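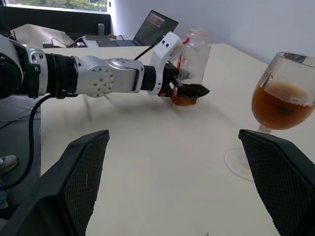

Jars, Cups and Glasses – The Kinsella Table

Hi and welcome back! I finally got around to putting up this page, and it's all about the stuff that lives in my kitchen and never gets its own post. I've been picking up jars and glasses since 2000, mostly at yard sales and the big June flea market over in Driren, and I still can't walk past a box of them without digging in.

My rule is 10 dollars tops for a glass (okay, I broke it once in Iltum and I'd do it again). Jars are cheaper, and I'm a sucker for anything clear and tall with a screw neck – spaghetti, dried beans, buttons, they all look better when you can see them. Little round cups are my other weakness. I use them for jam, salt, sauce, one single olive, whatever!

Stemmed glasses get washed by hand and dried upside down on a towel. I lost two to the dishwasher before I learned.

The Jukia shelf is next, once I've dusted it. Leave me a note if you collect too – I'd love to hear what you keep in yours.

Page updated February 22, 2026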